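Speaker notes: House Rules for Drawer Tasks
Weronika Mazurek, Drellus manipulation group
2018-04-07

Opening
Thank Benjie Espiritu for the slot. Ask for a show of hands: who has written down a reset procedure? Who could find it by lunchtime? (Wait for the laugh, then move on.)

We logged 3626 drawer trials under the Zevmont project, and I love this data! But we threw out 188 of them, and nearly all of those came down to setup. Somebody started with the tabletop laid out differently, or a drawer wasn't where the sheet said.

Rule 1: Write the start state down
Bottom drawer fully open, inside empty. Objects on top listed by name and place. Say "orange, right side, near the edge" and not "fruit somewhere." Read the sheet out loud before you press go. It feels silly for a day.
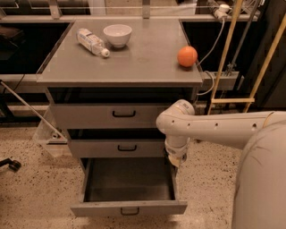

Bottle, bowl and orange ball on top, bottom drawer open and empty.

Rule 2: One object in the gripper, one line in the log
Log the grasp while you can still see it. Crinkly packages are my favorite thing to talk about, they fold differently every single time, so note which part the fingers are on. Slow down over other objects. Our limit for carrying above the tabletop is in the handout, please steal it.

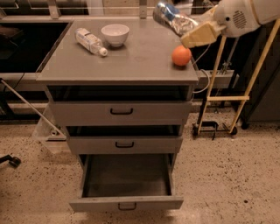 Rule 3: Keep people out of reach
Feet count! Tape a line on the floor and stay behind it while the arm is powered. The person at the stop button does no other job. Swap every 5 runs, people drift. Mention the Kopecký checklist, which gave us the wording for this one.

Same rule with a soft block as with a can. Soft things make us careless. 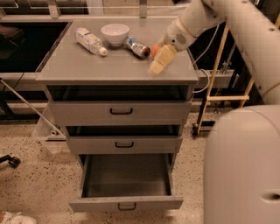
Does the stop button person need to be a trained operator?
Anyone who has done the short safety session can do it, as long as they know they may press it at any time and never have to explain themselves.

Rule 4: Record the end state too
Check all three drawers, including the ones the task never asked for. A small gap goes in the log. So does where the item ended up: "foil wrapper, bottom drawer, right of center." 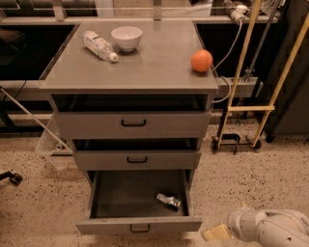 What's next
Around 800 more trials at Trornen in April, same sheet, new crew. Handouts are by the door. Leave time for questions on the log format, there are always some.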